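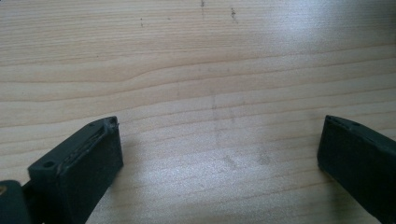
Re: hardwax oil on a pale tabletop, worth it?

plankton70
The Gekholm people want 207 for refinishing a table with the Flelonberg oil. "Lasts 8 years," says the leaflet. Says who? It's a kitchen table, not a boat.

csepulveda
I paid for it in February. Water beads up fine. Coffee is another story.

Mac Mathúna
Eight years if you never eat at it, maybe. Soap and water, one thin coat every spring. My parents' table has had nothing else.

plankton70
And it hasn't gone yellow?

Mac Mathúna
A little. Wood does that.

virnurgate_sam
Soap finish is a chore and it marks if you look at it wrong. I'd take a plain water-based varnish over both of you. Ours is pale, gets used hard, and I haven't touched it since I sanded it. 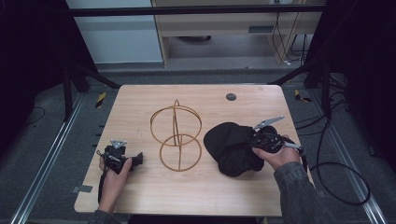
Our table, with the wire frame on it.

csepulveda
Nice, but one photo doesn't tell me how it wears. Which varnish?

virnurgate_sam
Satin, hardware store brand. Can's long gone.

plankton70
So we have a leaflet, somebody's parents and a can that got thrown out — not spending 207 on that. Will try soap on the underside Tuesday.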